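Reading time: 2 min
Print | E-mail

February, late evening

Femi Ekpo rang at tea time, full of it again. By next winter, he says, none of us will stand at a sink. I told him I'd heard the same about ironing.

I spent the afternoon at Gruvow watching dishes being dealt with by two arms on a table covered in brown paper. Dishes is a grand word for it. A cup or two and a mug, a wire rack, no water anywhere, no grease, no burnt rice. Temitope Danladi was very patient with my questions and didn't mind me muttering. She thinks the rack is the hard part – all that thin wire – and I believe her. But my own rack lives in a corner under a dripping tap with a colander jammed on top of it, and I'd like to see that tried. 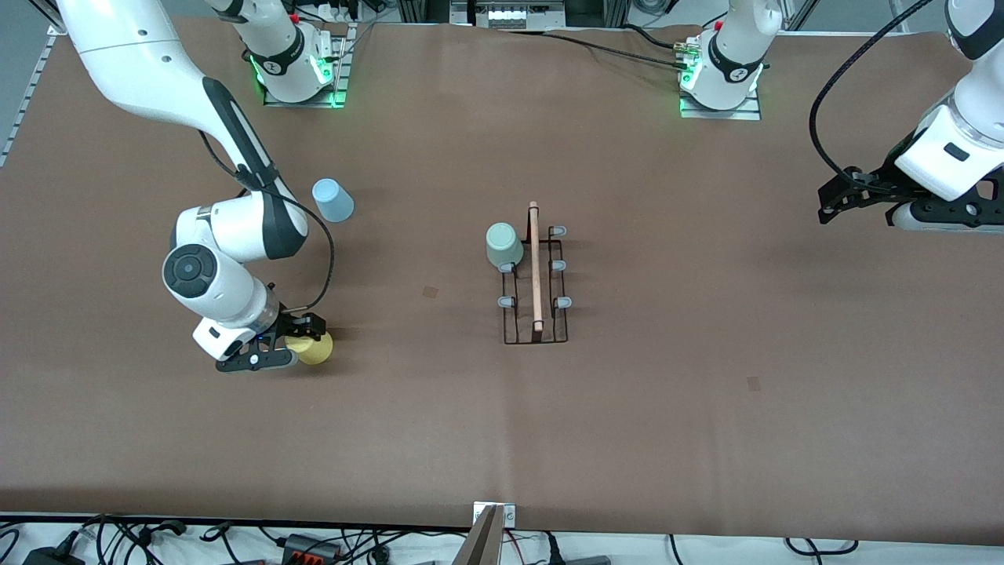 I asked what happens with a wine glass. Not yet, she said. A roasting tin? Not yet. She didn't pretend, and I liked her for it. The man from Pernel was less careful and talked about restaurants and hotel kitchens for a good while. I worked 2 summers in a hotel kitchen. On a bad night we had 800 plates through before eleven, half of them with gravy set hard on the rim.

Came home on the 483, cold, no seat until the bridge. Washed up last night's pans as well as tonight's. It took me as long as the kettle and one song on the radio.

Femi wants me to go back with him next month. I said I would if he does my roasting tin first.

Last updated: February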